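Biltum 25 Indoor Table Tennis Table

Home > Games Room > Tables > Full size

Price 630 – delivery extra, see bottom of page
In stock, Tuvau warehouse

Full size table, blue top, white frame. Indoor use only. Our best seller for shared rooms – clubhouses, staff lounges, apartment buildings, church basements. Made for places where lots of people play and not many people wipe it down.

What you get
Table in 2 halves, plus undercarriage
Net and clamp posts
Bag of bolts, two wrenches, a spare foot
Instruction sheet (new one, the old one had step 6 upside down)

Not included: paddles, balls, cover. Cover is on the Accessories page, get the Belhaj one, the cheaper one splits at the corners.

Top
25 mm board, painted matte blue, lines printed on. Bounce is even right out to the edges. Matte is worth having under ceiling panels, glossy tops throw the light back at you. Small chips can be touched up, ask for the paint pot when you order.

Frame and legs
Steel, powder coated white. Feet screw up and down for uneven floors. White does show scuffs. Comes off with dish soap and a soft cloth, no scouring pads please.

Size
Standard, 9 ft by 5 ft, 30 in high. Measure the room first. Then measure the door. Then the elevator if theres one. Most returns we get are doors.

Room to play
For casual games leave at least 5 ft at the sides and 8 ft behind each end. More if you have it. Long rooms are great, set the table lengthwise and keep benches back against the wall so people can sit and wait thier turn. Low pile carpet is fine and quieter than tile. Thick carpet no – the feet sink and the height goes off.

Light
Two rows of ceiling panels running the length of the room does the job nicely. One bulb over the net, not so much, the ends go dark. Windows to the side are better than windows behind a player. Darker walls help you pick up a white ball.

Putting it together
Two people, one afternoon. Do not try to flip it alone. Leave every bolt loose till all the legs are on, then tighten. Check again after the first week.

Care
Dust with a dry cloth. Damp cloth for marks, dry it after. No drinks on top (you will anyway, use a coaster). Don't sit on it. Keep away from radiators.

Warranty
Two years on frame, one on the top. Doesn't cover water, sitting, or garages.

Delivery
Ground floor only. Stairs by arrangement, call first and ask for Mahmoud Bennani. Akimen do our long distance drops and they need a phone number that somebody picks up.

Bundle
Table, cover, four paddles, box of balls and stairs delivery – 1,065 all in. Pick "Room Set" at checkout.

Page updated 17 August 2022. Prices hold till January.
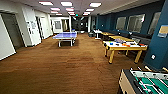 Ketsara Chareonsuk: Had ours for a while now in the building's rec room, carpet floor, no wobble. Only gripe is the net clamps, they're stiff and the kids can't do them on their own. Do you sell the clamps separate? And does the cover fit with the net left on?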